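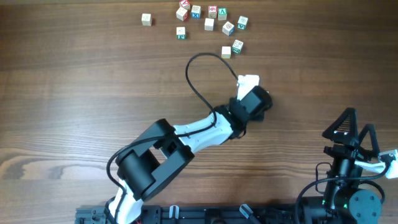 Gripper Fault FAQ: Why the Arm Keeps Squeezing After You Tell It to Stop

Last revised in June. Maintained by Rowena Cabrera and whoever she can catch in the hallway. If you are reading this with a finger stuck, skip to "Something is being squeezed right now."

What is this page about?

The grip-hold fault on the Prundemon bench arms, known in the error log as code 901 and in the lab as several other things. The gripper closes on an object, the program tells it to open, and the gripper considers the request and declines. Sometimes it squeezes harder. The arm itself may go on moving as if nothing is wrong, so you get a robot confidently placing a block it has no intention of letting go of.

Something is being squeezed right now. What do I do?

Hit the red stop button on the power box. Wait for the motors to go slack. Support the forearm with your free hand before you hit it if you can, since the arm has no brakes and will come down on the table, or on you, with all the grace of a dropped suitcase.

Once power is off, the gripper can be pushed open by hand. It will feel stiff. Push on the finger near its base and keep going. Do not pry at the tip with a screwdriver. We have a drawer of snapped fingertips from people who pried at the tip with a screwdriver.

If it is a person being squeezed, same procedure, then tell Rowena or Milagros Lacson, even if it was only a pinch and even if it was embarrassing. Especially then.

Can it really hurt me?

Yes, in a small and insulting way. The gripper motor can't break a finger under normal limits, but it can raise a good blood blister, and with the fault active you are not under normal limits. The elbow is the part to respect. It folds quickly, and the gap between the links is just the size of a hand. Keep your hands out of it whenever the power is on, including when the arm looks asleep.

How do I know I have this fault and not a different one?

Look at the log on the control laptop. Code 901 on the gripper channel means you have it. If there is no 901 but the gripper won't open, check the boring things first: a cable half out at the wrist, a block wedged sideways, a program that never sends the open command. That last one accounts for a humbling share of our reports.

If the whole arm has gone limp, you have a power problem. If the whole arm is shaking, you have a tuning problem, and you should stop it and step back before diagnosing anything.

What causes it?

Two things, and they like to show up together.

The first is the current limit. The gripper motor is supposed to be capped at 900 milliamps. The cap is stored on the motor, and when the motor loses power in the middle of a write it can come back up with the factory value, which is far too generous. Nothing on the screen tells you this happened. The gripper works fine on anything soft, and then meets a hard wooden cube and tries to win.

The second is the cable. The wire that loops over the forearm to the wrist gets bent every time the arm reaches out. After enough reaches, a conductor inside starts to break. The "close" command gets through, the cable flexes, and the "open" command arrives in pieces. The motor does what it was last told, which was to hold on.

Why does the block-sorting job trigger it so often?

Because the blocks are the worst thing we could have picked. They are small and hard and they don't give at all, so the motor goes from no load to full load in an instant. They also get strewn around the table, some out near the far side, and every long reach pulls on the cable loop. Foam cubes would solve half of it. We had foam cubes. They were so light that the arm batted them onto the floor, and the job turned into fetching foam cubes.

There is also the matter of angle. A block sitting square to the gripper is grabbed flat on two faces. A block lying at a slant gets grabbed by its corners, slips, turns, and jams. If you are hunting for the fault on purpose, put a block down crooked and wait.

Does it matter which letter is on the block?

No. Somebody submitted a chart claiming the fault was more common on one letter. It was more common on the block with a chewed corner. The chart is still on the fridge.

How do I check the current limit?

With the arm powered and resting, and nothing in the gripper:

Open the motor tool on the laptop. Pick the gripper channel. Read the stored limit, not the session limit; they are on the same page and the font is tiny. The stored value should say 900. If it says 3,000, you have found your problem and you should not run another cycle until it is fixed.

Write 900, wait for the confirmation, then cut power and bring it back up. Read the value again. People skip the second reading, and those are the people who write to us again that afternoon.

How do I check the cable?

Power off, every time. Unplug the wrist end. Clip the tester to both ends and bend the cable slowly along its length, spending extra time where it leaves the wrist housing and at the top of the loop. If the tester light flickers, throw the cable away. Cut it in half first. Cables that have merely been "set aside" get used again by someone in a hurry, and at least one of them has been retired on three separate occasions.

Can I just tape the cable down?

Please don't. The loop looks untidy, but it needs slack to reach. Taped flat against the forearm, it pulls tight at the wrist when the arm stretches, and that is the spot where it already wants to break. We tried zip ties as well. The cable lasted two mornings.

There is a decent loop and a bad loop. A decent one clears the elbow at full fold and doesn't drag over the blocks at full reach. A bad one catches on something, and then your arm is towing it. Run the arm through its whole range slowly with no blocks out and watch the cable the entire way.

The other arm is off to the side and not part of my job. Can I leave it powered?

You can, but park it first and disable it in the software. Our layout puts two arms within reach of each other, and the fault investigation got much livelier on the evening one arm, gripping a block it would not drop, swung over and introduced itself to its neighbor. The neighbor was powered and holding position, so it pushed back. Both were following instructions perfectly. The bill was for one wrist bracket and a very small amount of table.

Indicator lights mean there is power. They don't mean the arm is disabled, or parked, or in a good mood.

Isn't there a software update that fixes this?

There is a Sulov patch for the control software that reads the stored limit at startup and refuses to run if it's wrong. Install it. It has caught the bad value on both benches. It does nothing for the cable, and it will cheerfully report that all is well while the wire inside is hanging on by a strand.

The patch also adds a timeout. If the gripper has been told to open and hasn't moved within two seconds, power to that motor is cut. This drops whatever it is holding. For wooden blocks, fine. If you are working with anything you would mind hearing hit the table, lower the arm before releasing.

The timeout keeps tripping and it's annoying. Can I turn it off?

You can. Milagros gets an alert when you do, and she walks fast.

If it trips repeatedly, that is the fault. Check the limit, check the cable, and look for grit in the finger slide. Wood dust collects there and makes the gripper slow to open. A dry brush clears it. No oil; oil and dust make a paste, and the paste is worse than either.

What do I write in the log?

The code, what was in the gripper, where the arm was reaching, and what you had changed beforehand. That last part is the one we need and the one we rarely get. "Nothing changed" has been the opening line of nearly every report on the Miludura bench, followed, a few questions later, by the thing that changed.

Leave the block where it ended up if you can. How it is jammed says a lot about how it was grabbed.

When can I start using the arm again?

After the stored limit has been read twice, the cable has passed the bend test, and the gripper has opened and closed on a block twenty times without a complaint. Then one slow run of the full job with your hand near the stop button. If all of that goes well, sign the sheet on the bench and carry on.

What about the Naseri grippers, do they have the same problem?

They have a different problem, where they let go of things. See the other page.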